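Le bras, le bac et les élèves de Skirkville
Magazine Ilton, cahier Jeunesse et techniques, octobre
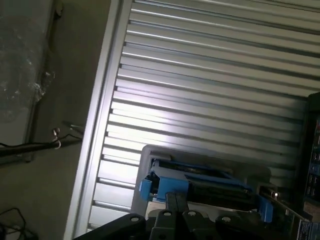
Faut-il savoir programmer pour entrer au club de robotique ?
La plupart des élèves arrivent sans avoir écrit une seule ligne de code, et ils apprennent pendant le premier trimestre avec un camarade plus ancien.

Le club de Skirkville se réunit à 17 heures, après les cours. Cường Tạ, qui l'encadre, commence toujours par la même question : qu'est-ce que le bras a raté la dernière fois ? Les réponses sont écrites dans un cahier commun, et l'on travaille à partir de ce cahier.

Cette année, le projet s'appelle Diệp. Il s'agit d'apprendre à une pince à deux doigts gris foncé à travailler devant un bac gris garni de pièces bleues. L'exercice paraît modeste. Pourtant, les élèves ont déjà enregistré 806 essais, dont 486 ont été jugés assez bons pour être gardés. Ils veulent arriver à 1306 avant la rencontre de Vimetti, où chaque équipe présente son travail devant les autres clubs de la région.

« Au début, ils veulent aller vite, raconte Cường Tạ. Après, ils comprennent que l'approche est plus difficile que la prise. » Il leur demande donc de ralentir, de noter l'angle du poignet et de recommencer.

Les plus jeunes s'occupent du tri des essais. C'est une tâche longue, que certains préfèrent à la programmation, et qui provoque de vraies discussions : un mouvement hésitant mais réussi, faut-il le conserver ? Le groupe a voté oui en septembre, puis il a changé d'avis.

Les inscriptions pour le deuxième trimestre restent ouvertes. Il reste 2 places.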